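4.2 Laying out the sorting trays

1. Push the two white table panels together and check the seam. The Dandero sheet says it closes flush. Ours never has, so keep small parts away from it.

2. Set the yellow trays down the left and right sides, two to a side.

3. Put the steel tray in the center and lay white paper on its floor. The paper is sold as a way to stop parts rolling – it slows them, at best.

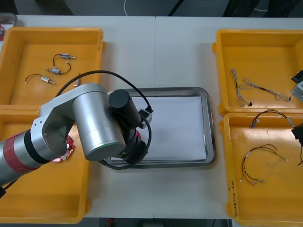 Photo: Mallari workshop, 21/11/2018

4. Label each tray on the rim in dark marker. Printed labels were supposed to last 100 wipes. We doubt anyone counted.

5. Place the small metal parts in their tray with the black leads lying loose. Do not wind them tight, whatever the Soler leaflet claims about saving space.

Note: Pins are easy to lose. Look under cables before reporting one missing.

Caution: Do not stack full trays. The rims look as if they lock together. Do not trust them to.

6. Change the paper when it is marked. See section 9 for sizes.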